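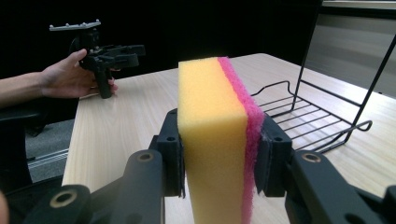
My sister said the ring was cursed before I even had it out of the envelope, and she said it with her mouth full. She wanted me to mail it right back to Altıntaş, the pawn place on the coast where our aunt had left it, and let them deal with it.

I didn't mail it back. It was an opal, a big milky one with a green streak that slid around when you tipped it, and I'd already tried it on (wrong finger, but still!). The ticket tucked in with it said $300 and a date in December, 17 years ago. Our aunt never told a soul she'd pawned anything. She told us she lost it swimming off the rocks at Istadero, and she cried so hard that my uncle went in twice with a mask.

So I took it over to Vimano, the little jewelry counter by the bus station, and waited behind a guy having 2 links taken out of his watch band. I had my speech all ready.
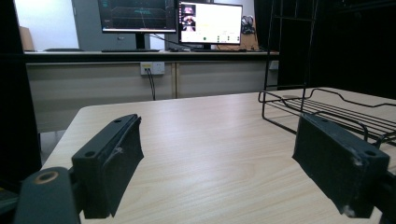 Was it real? Real enough, the woman at the counter told me, but somebody had swapped the stone.

She showed me through the loupe. The claws had been bent back and pushed down again, and one was a slightly different gold. The setting was old, she said, the opal maybe nine or ten years younger than the ticket. I stood there doing the math and getting it wrong, then doing it again.

Which meant our aunt had gone back. She'd gone back for it, worn it somewhere, broken it, fixed it, and put it in hock all over again with the old ticket, and the whole time she let my uncle keep looking at the water every summer.

I called my sister from the bus stop and she said, "Told you, cursed," and then, after a bit, "What size is it?"
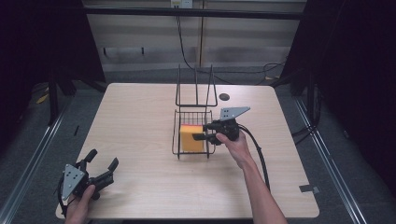
"The Istadero Opal," a short story, first posted March 7, 2024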